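From: Wulan Chin
To: Vonow wood surfaces list
Subject: Re: Butcher block top, oil or hard finish? (and the raised joint)

Dear Washington, dear all,

Thank you for your long answer, and excuse me that I was slow with mine. I wanted first to look at the top in daylight, with the things on it that we use every day, and to read again what you wrote about the joint.

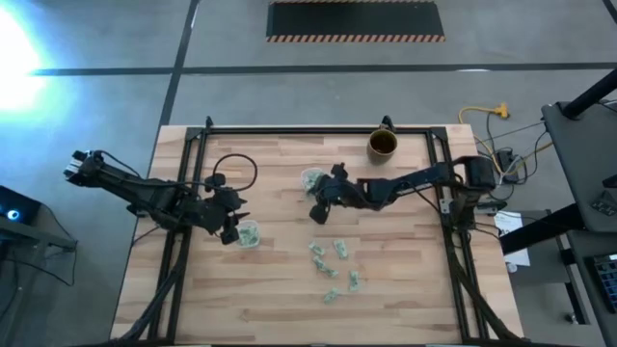
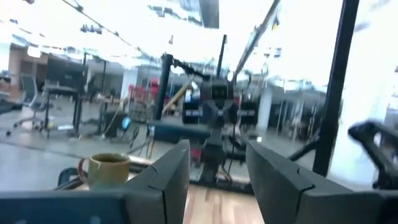
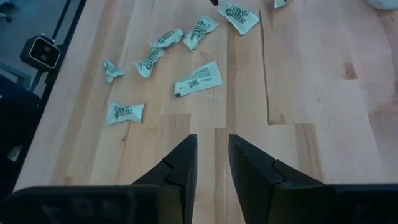
Our butcher block top. The mug is in the first two, the candy wrappers and the bad joint are in the third.

I will answer between your lines, I hope this is the right way on this list.

Washington Godoy wrote:

> First question is always what the top has to live with. People write
> "normal use" and then they are cutting onions on it. Do you cut on it?
> Do you eat on it? Do hot or wet things stand on it without a coaster?

We don't cut on it. We eat a little: candy, mostly, and the wrappers stay on the table until the evening. The mugs stand on the wood directly. I bought a set of cork coasters in November and they are still in their bag. So I must suppose that there will be wet rings, and I would like a finish that forgives this, because I can't change the habits of so many people.

The mugs are ceramic and some have a rough foot without glaze. I turned ours over and felt it with my thumb, and it is like fine sandpaper. When it is pulled over the top instead of lifted, it makes a curved scratch. I found several of these scratches with a lamp held low. They are not deep. Has somebody tried to smooth the foot of a mug with a wet stone? I read that potters do it, but I don't know which stone to ask for.

> Second, tell us what is on it now. Put a drop of water and wait. If it
> stands up like a bead you have some film or fresh oil. If it makes a
> dark spot you are close to bare wood.

I did the drop in four places. Near the back it stood up well. In the middle, where everybody works, it made a dark spot after a short time. The spot was gone by the next morning. So I think it was only oiled at the Chaimongkol shop before they delivered it, and the middle is already used up. Their paper says "pre-oiled" and nothing more. I wrote to ask which oil, and they answered very politely that it was a food-safe one.

You also asked for the wood. I can't say with certainty. The strips are pale and some are more like honey, and a few are darker tan. I think maple, but the paper says only "selected hardwood". If somebody can see it from the grain in the third picture, please write it to me.

> About the step at the joint: before you sand, find out if it moves.
> Lay a straight edge over it, write down the date and the gap, and
> look again after some weeks of dry heating. If you sand it flat in the
> wrong season it will come back on the other side.

The joint is the darker line toward the right, the one that makes a brownish edge. When I pass my hand over it from one side I feel nothing much, and from the other side it catches the fingernail. Small things stop there when you wipe. Sugar collects in it, and the little corners of the wrappers that tear off. I clean it with a wooden toothpick, and I am afraid that I push half of the dirt deeper.

I laid a steel ruler over it as you say. A sheet of writing paper goes into the gap, and 2 sheets don't go. I wrote it in pencil on the underside of the top together with the month. I will measure again when the heating has been on for some time.

What I don't understand is which tool comes after. You wrote in your message in the archive (number 1013, to another member) that you begin with a card scraper and don't touch it with paper until the end. But the instructions of Vivesik, whose oil I have at home, say to begin with 80 grit over the complete surface. For me this seems very coarse for one step in one place. Also the black rail goes along the edges of the table, and I can't reach with the sander up to the wood under it. If I sand everything except this border, will the border look different after the oil? I would prefer not to unscrew it if the difference is small.

> Last thing. Hard finishes look great for a year and then you can't
> repair one spot. Oil you can repair on a Sunday with a rag.

I am almost convinced. My doubt is the smell and the waiting time. The table is in use each day, and I could free it for one night and perhaps the following morning. The Bastov hard wax says it is dry to touch overnight, but on the same can, in smaller letters, it says not to put ceramic or rubber on it for a longer time. I can keep the mugs away for a few days if I put a paper on the top. The candy I am not so sure.

If oil: do you put the second coat before the first is completely cured, or after? I have found both advices, each written with great confidence.

The depth of the top is 743 millimeters, if somebody wants to calculate how much oil I need. I will measure the length tomorrow and send it, because I wrote it on an envelope and the envelope was thrown away.

One more small thing. The sticky spots from candy come off with warm water and a cloth that is pressed out well. I do not use the kitchen spray any more. It left a pale area in front, and this area is now the most thirsty of all.

With kind regards,
Wulan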